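Ticket 447 -- Grambridge shop, sizes dropping off the stock sync
Status: open, waiting on Plostik

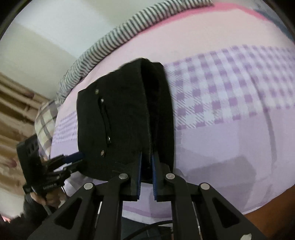
Raised by the shop. Stock feed from the till to the website stops partway through, no error shown. Website still selling trousers in sizes we ran out of in May. Customers getting refund emails, not happy.

Setup: Unano till software on the back office PC, Plostik plugin on the website. Sync runs overnight and can be started by hand.

Wednesday, first look
Ran sync by hand. Progress bar gets to the end, says "complete". Log says 2,458 lines sent. Website only shows changes for the first part of the list, everything after the workwear section is old. So the log is counting what it sends and not what gets accepted. Not helpful.

Restarted PC. Same.
Cleared website cache. Same.
Turned the plugin off and on. Same, and it forgot the tax setting, had to put that back.

Later on
Exported the stock list to a spreadsheet and went through it by eye. Two items in workwear have a quote mark in the name, for inches -- someone typed 32" leg instead of 32in. Website import seems to treat that as the start of a text field and swallows the rest of the file.

Changed both by hand in Unano. Ran again. Gets further! Now stops in the Abdel Rahman range. No quote marks there that I can see. Checked for odd spaces, commas, a blank barcode. One blank barcode, filled in from the paper list. No diffrence.

Tried sending that range on its own and it goes through fine. Sent the rest without it, also fine. Together, stops. File size limit maybe??

Workaround for now
Split the export in 2, send one half, wait for the email, send the other. Takes longer but sizes on the site match the till after. Overnight sync switched OFF so it doesn't overwrite -- please leave it off.

Asked Plostik
- is there an upload limit and where is it set
- why does it say complete when it isnt
- can the import cope with quote marks

Auto reply only so far. Will chase. Refunds for the wrong sizes are on a separate ticket, don't add them here.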